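Walking the Tromon ridge without a guide, doable or not?

tidepool_marge
Hi everybody! Long-time reader, first time starting a thread, so please be gentle with me. My sister and I are going to Tromon in November and we've got our hearts set on the ridge walk, the one that starts above Draser and comes down through the cloud forest to the hot springs at Bañuelos. We're both in our sixties, we walk most mornings at home, and we did a fair bit of hill hiking last year with no trouble. The lodge says we need a guide. A friend from church says the path is marked the whole way and a guide is money down the drain. We'd have 5 nights on the island, and I'd love to hear from people who have been up there lately.

fernandfog
Welcome, Marge! You picked a good one. I've done that walk twice and I still daydream about the stretch past the second saddle, where the tree ferns close over your head and everything drips. It's 16 kilometers end to end, and it took us a little over 6 hours with a long lunch and a lot of stopping for birds. I would take a guide. The blazes are fine as far as the saddle, but on the Bañuelos side the trail splits around the landslips, and in fog those side paths all look equally convincing.
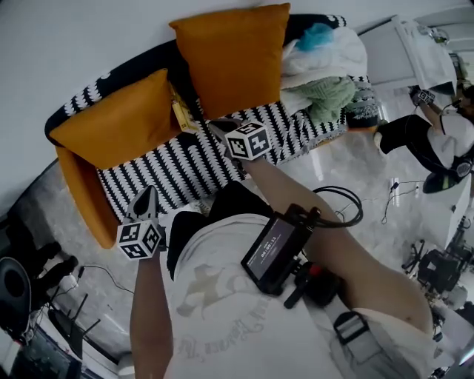 The other thing is that a local guide hears the birds long before you do. Ours stopped us dead in the trail for a little quail-dove I would have marched right past, and we stood there grinning like kids for the longest time. We paid for a day's walk and got a day's schooling along with it, plus half a grapefruit each from somebody's cousin's tree.

saltymule
I'm going to disagree a little, with all due respect to fernandfog, whose posts I always enjoy. We went without a guide in the dry months and had a lovely time. The trail crew put up new posts on the Bañuelos side and we never once felt lost. If you start by 7 a.m. and turn back at the saddle if the cloud comes down, two sensible people can manage. Plenty of us would like to hear the forest without a running commentary, too!

fernandfog
Fair enough, but Marge is going in November, and that's a whole different trail. The stream crossings below the saddle can come up fast after a night of rain. I've seen the lower one at my ankles going up in the morning and at my knees coming home. I'd also gently say that guide fees are a big part of why that forest is still standing. The families up in Draser used to cut there.

saltymule
I didn't know that about Draser, and it does change my thinking some. I'll stick to my guns on the dry months, but for November I'd give you the point. Marge, would you consider just going up as far as the saddle and back? You get most of the ferns and none of the crossings.

tidepool_marge
Oh, you have both been so kind. We talked it over on the phone last night (she was making jam, so it took a while) and we're going to hire a guide for the full walk, then do the short path to the overlook by ourselves another day. Now she wants to know about boots, and whether she really needs gaiters, and what on earth people do about wet socks when nothing dries. Does anyone have a list?

illus_bound
Jumping in here as a fellow damp-sock sufferer. I spent most of a winter over on Illus, where it's every bit as wet, and I learned to keep one dry pair sealed up in a plastic bag and never, ever touch it until I was indoors for the night. Gaiters are worth having for the mud alone. I'd leave the heavy leather boots at home, though, as mine were still soggy when I flew out. Below is what I carry these days, and please add to it if I've left something off.

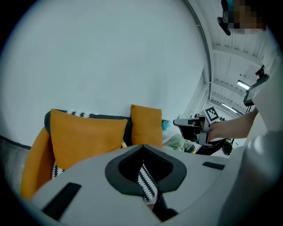
What I pack for a wet forest day

Light trail shoes with a good deep tread
Short gaiters
2 pairs of thin wool socks, plus the sacred dry pair
A rain jacket with zips under the arms
A walking pole for the crossings
Small bills for the guide's tip and the springs
More lunch than you think you'll want

saltymule
I'd add a little umbrella. Laugh all you like, but with your hood down you can hear the birds.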